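Kitchen Assistant, Robot-Supported Station
Savside staff kitchen, morning shift

Zakitz runs the staff kitchen and coffee counters at Savside. In January we started handing part of the counter reset to an arm - picking up cups and utensils after the breakfast rush and setting them back in place. The cooking and serving are still done by people, and so is most of the cleaning. We are now hiring one kitchen assistant to work the station next to the arm.

What has changed

Before January, two assistants cleared and reset the counter between breakfast and lunch. One of those jobs has moved to food prep, with the same hours and pay. The other is the job in this ad. It has less bending and carrying than it used to, and more checking. You will step in when a piece is dropped or left in the wrong spot, and you will write down what happened. Some people like this and some find it slow, so please come and see it before you decide.

New layouts are tried in simulation before they are used in the kitchen. The assistant looks at them with the shift lead and says what would get in the way on a real morning. Comments from kitchen staff have already moved the cup area once.

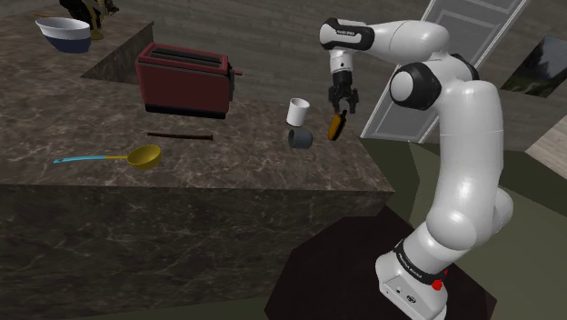
Simulated counter layout with arm, cups, toaster and ladle.

What you will do

- Set out and restock the breakfast counter
- Start and stop the arm at the station panel
- Pick up and re-wash anything that lands on its side or on the floor
- Keep the station log, on paper or on the tablet
- Help with lunch prep when the counter is quiet

What we ask for

You should have worked in a kitchen, cafe or cafeteria before. You need to be able to stand for most of a shift and write short, clear notes in English. No technical background is needed. Training takes 4 days and is paid at the full rate. Okano, who make the station software, teach the first day, and our own shift leads teach the rest.

Hours and terms

Monday to Friday, 7 a.m. start, 8 hours with a paid meal break. This is a permanent position. The station log is used to fix the station - it is not used to rate staff, and this is written into the contract.

How to apply

Send a resume or a short letter to Zyanya Lozano, Zakitz, Rees Building, Savside, or call the kitchen office at extension 1265. Apply by March 15, 2025. Please say if you would like to visit during a shift first.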